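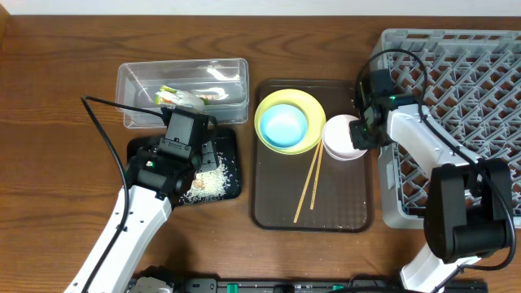
PROYECTOS EN CURSO › ALIMENTACIÓN Y BARRIO

Informe de avance para la Fundación Graltden
Comedor compartido de Tarnberg, segundo periodo

Buscar en este sitio Escriba aquí su búsqueda Buscar

Estimado equipo de Graltden:

Os escribo con muchas ganas, porque desde el informe anterior han pasado bastantes cosas y casi todas buenas. El comedor lleva ya cuatro meses abierto en el local de la calle de los Tintes y en diciembre servimos 394 comidas, más de las que habíamos previsto para la primavera. ¡Y eso con la cocina a medio montar durante la primera quincena!

Lo que mejor ha funcionado es la cena larga. Al principio abríamos solo a mediodía, como decía el proyecto, pero Azadeh Ebrahimi propuso probar también a las 19:30, pensando en la gente que sale tarde de los almacenes. La primera noche hubo que sacar las sillas plegables del cuarto del fondo. Ahora la cena es el turno más animado, con familias enteras, estudiantes y un grupo de jubilados que viene a jugar al dominó y se queda a recoger.

Cocina y menús

Los menús los lleva Ánh Mai, que ha conseguido algo que yo veía difícil: que un mismo caldo sirva para una sopa de fideos de arroz un día y para un guiso de garbanzos al siguiente, sin que nadie tenga la sensación de repetir. La lista de platos ha crecido hasta 31 recetas probadas, todas con su hoja de cantidades y alérgenos. Las hojas están en español y en farsi, y estamos terminando la versión en árabe (nos falta revisar los nombres de las legumbres, que dan más guerra de lo que parece).

El acuerdo con la panadería Farahani se ha renovado. Nos guardan el pan del día anterior y, desde hace unas semanas, también la masa sobrante, con la que hacemos tortas a la plancha. Con las fruterías vamos más despacio: dos han dicho que sí y una tercera quiere ver antes cómo organizamos la recogida. Seija Salminen se ha reunido con ellas y cree que se cerrará antes del verano.

Talleres

Se han celebrado los cuatro talleres comprometidos: conservas, pan plano, cocina con poco gas y aprovechamiento de sobras. El de conservas se llenó enseguida y hubo que abrir lista de espera. El de cocina con poco gas, en cambio, quedó flojo de asistencia; lo pusimos a las 11:00 y a esa hora muchos están trabajando. Lo repetiremos por la tarde, con el mismo temario y un rato más de práctica.

Golshifteh Parsa está recogiendo las recetas que trae la gente para un cuaderno. Ya tiene material de sobra y el problema es elegir. Hay tres versiones del mismo arroz con hierbas, cada una defendida con verdadera pasión, y de momento entran las tres.

Local y equipamiento

La campana extractora quedó instalada y pasó la inspección. El horno grande llegó con retraso y con una puerta que cerraba mal; el proveedor, Wonov, la cambió sin coste, aunque perdimos varios días de asados. La cámara fría va bien. Queda pendiente el suelo de la zona de fregado, que resbala. Leif Forsberg ha pedido dos presupuestos y nos inclinamos por el de resina, algo más caro pero con la obra hecha en un fin de semana.

Gastos

Del segundo pago hemos dedicado 3000 euros a la campana y a la instalación eléctrica asociada. La partida de alimentos va por debajo de lo previsto gracias al pan y a la verdura donada, y nos gustaría pasar una parte a transporte: el alquiler de la furgoneta ha subido y la recogida de las fruterías exigirá otra salida semanal. Adjuntamos la tabla de partidas y os pedimos vuestra conformidad por escrito para ese cambio.

Próximo periodo

Queremos abrir una tercera cena a la semana en cuanto el suelo esté terminado. También vamos a repetir el taller de cocina con poco gas, cerrar el cuaderno de recetas y firmar con la tercera frutería. Azadeh está hablando con el instituto para que el alumnado de hostelería haga prácticas con nosotros, y la primera conversación fue estupenda: quieren venir ya.

Si alguien de la fundación puede pasarse una noche a cenar, avisadnos un par de días antes y os guardamos sitio en la mesa larga. Ánh promete sopa.

Un saludo muy cordial,

Leif Forsberg, Seija Salminen y el equipo del comedor de Tarnberg

Anexos: tabla de partidas, acta de inspección de la campana, presupuestos del suelo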